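3.2 Work surfaces and noise

Desk coverings were recorded in 19 offices in Brokia. Felt was the most common soft covering, usually laid over a bare table to dull the sound of objects being set down.

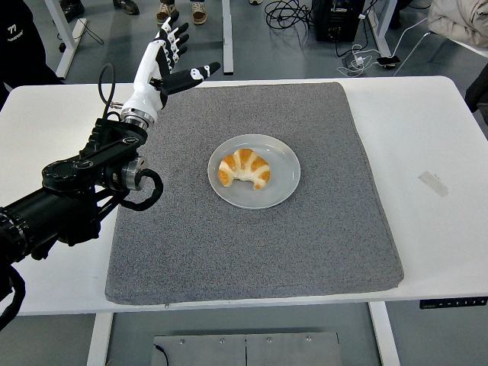 Figure 5. Gray felt mat on a white table.

Staff at the Anier site kept their mats through February — the other sites removed them for cleaning. Sound levels were logged for 300 minutes per room, and rooms with hard floors were treated separately.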